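Sunday, and the marble table has disappeared again. I swear small stuff breeds on it overnight! Eye drops or glue or whatever comes in little bottles, things with no lid, things with no home (Noémie keeps telling me to get a proper cabinet, but I like a box, you can carry a box). So I dragged the big orange one over and started dropping things in, no system at all.

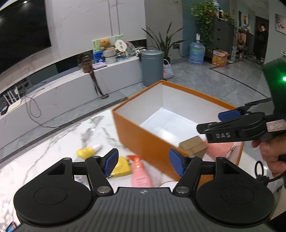
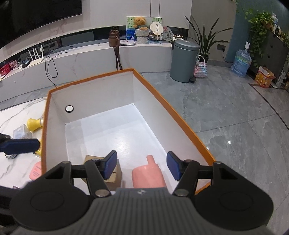

The big box on the marble table, small brown carton included.

I'm undecided about the pink spray bottle. It belongs with the cleaning things, but then I never find it when I want it... And the funnel! I use it twice a year and still won't part with it. The TV cabinet is next, probably in April, and Lucienne has already offered to come over and be ruthless about the shelf.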